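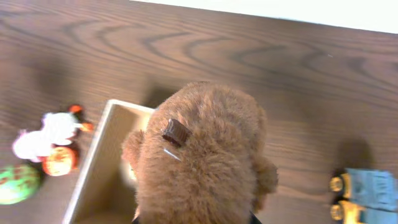

Quaye is my little pile of household gas and electricity readings, kept as plain CSV so anyone can poke at it. I started it because my winter bills made no sense to me, and then friends kept sending me theirs (thank you, Aba Addo and Ekow Aidoo!). Last tidy-up was Oct 30, 2020.

## What you get

- `readings.csv` – one row per household per month, 106 households
- `tariffs.csv` – the price per unit each home was on, typed in from paper bills
- `weather.csv` – monthly mean temperature for the nearest town

Gas is in megajoules, electricity in kilowatt hours. I've left both as they were billed, so please convert them before you add anything up!
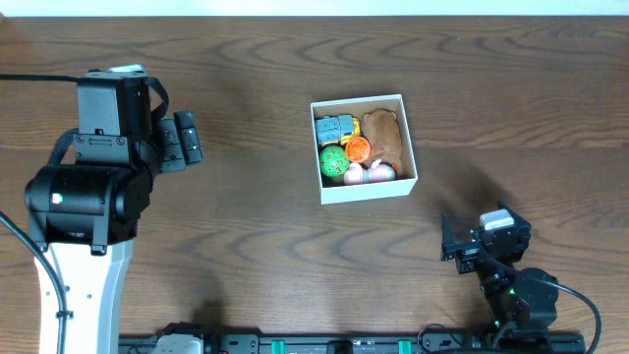
**Are solar homes included?**
Only where the bill shows imports and exports on separate lines. There are 4 of them, marked `solar` in the last column.

## Known grumbles

Florley changed its billing period partway through January, so those rows cover an odd number of days. I've kept the `days` column honest and haven't stretched anything to fit. Izzati Menon spotted a batch of 73 rows where the meter was estimated, and they now carry an `e` flag. Rural homes on bottled gas are a mess – deliveries are lumpy and I haven't found a neat way to spread them.

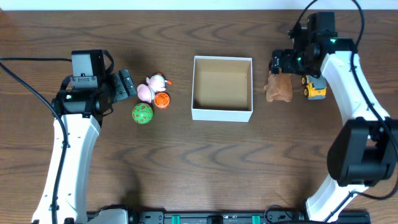

*Two robot arms at a wooden table, with small toys between them.*

## Using it

Load it in whatever you like. Sioned Watkins wrote a tiny script called `clindano.py` that draws each home's use against temperature, and it's the quickest way to see who's heating with gas. 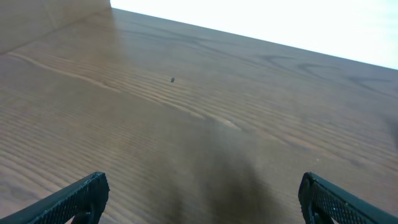

**How do I add my own bills?**
Copy `template.csv`, fill in at least a year, take out your name and street, and open a pull request. I check new files by hand, so it can take me a while to get to yours.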